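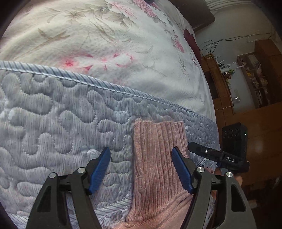
Why Do We Sleep?

Every animal with a brain needs rest, and people need a lot of it. A child in elementary school should get 9 to 12 hours each night. Babies need even more.

Your body has a kind of clock inside it. The clock is a tiny part of your brain, and it pays attention to light. When it gets dark, your brain makes a chemical called melatonin (say it: mel-uh-TOE-nin). Melatonin makes you feel sleepy. Bright screens can slow it down.

What happens while you sleep?

First you go into light sleep. Your heart slows and your muscles relax. Then comes deep sleep, when it is hard to wake you up. Your body releases a lot of growth hormone during this part.

After that you go into REM sleep. REM stands for "rapid eye movement." Your eyes move quickly under your eyelids, and this is when you have most of your vivid dreams. Your brain goes through these stages several times a night.

Try it: Keep a sleep diary for the month of March. It has 31 days. Each morning, write down when you went to bed and when you woke up.

Words to know
melatonin: a chemical that helps you feel sleepy
hormone: a chemical that carries messages in the body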